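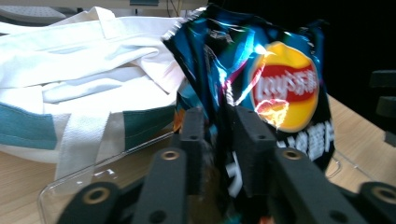

Packing a bag by hand: tips for recording at a desk

Notes from the Kiltum bench, put together by Anoma Pathirana. Last updated 9 December 2018.

These tips are for people recording packing and unpacking at home or in a small workshop, using the hand-held gripper. A learning system copies what it is given, habits included, so a bit of care at the desk saves a lot of sorting later.

Before you start

Wipe the desk and let it dry. Crumbs and grease on the finger pads end up on everything else you pick up that day.

Check the screws on both fingers. If one has worked its way up, nip it down with a small driver by hand. Don't use a power driver on printed parts.

Open and close the gripper a few times with nothing in it. If it drags, clean the joints with a dry toothbrush before you reach for any oil.

Put your own lunch somewhere else.

Snack bags and other crinkly packets

Foil bags are harder than boxes. They slide, they fold and they shine.

Take hold of a fold and squeeze until it stops slipping, then lift. If you come in from straight above you will mostly push the air about.

Torn bags are worth keeping. A ragged top behaves differently from a sealed one, and a system that has only met sealed bags will struggle with the other sort. Empty the bag first and shake it over the sink.

Turn the lamp to one side if the foil is flaring white. A sheet of baking paper taped a good hand's width from an LED lamp softens it nicely. Keep paper well away from a hot bulb.

Cloth bags

Iron nothing. A cloth bag straight from the cupboard has the sort of creases people really have in their bags. Leave the handles where they fall – we used to tuck them under, and the Trumis model we trained on those runs had no idea what to do with a loose strap.

Wash the bag when it looks grubby, cold, and dry it in the shade so the colours hold.

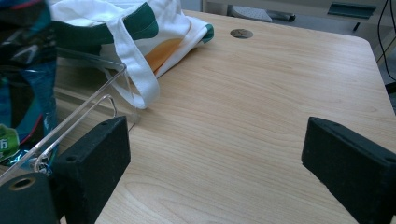 Desk space matters more than most beginners expect. Our target for a full set is 330 runs, and a cramped desk spoils more of them than clumsy hands do. Keep the bag and packets to one side, with a clear patch of wood in front of the fingers. Watch the handles too: a white one looped over a clear plastic rail can catch as you pull away, and you may not feel it until the whole bag moves.

Between runs

Put things back in a different spot each time. Turn the packet over, bunch the bag another way, drop one handle off the other side.

Go at the speed you would use to put groceries away. Very slow runs look tidy but teach a hesitant motion.

If you fumble and recover, keep the run and mark it as a recovery. If you fumble and stop, mark it as stopped. Nina went through one batch of 164 and had to watch the lot again, as the two kinds had been filed together.

Stop after 14 runs and rest your wrist.

Putting away

Brush the finger pads, wipe the clear plastic with a damp microfibre cloth and leave the gripper open overnight. Paper towel scratches acrylic, so save that for the desk.

Write up the labels the same day. The Plarulel sheet has a column for the object and a column for what went wrong, and the second one is the one to fill in properly.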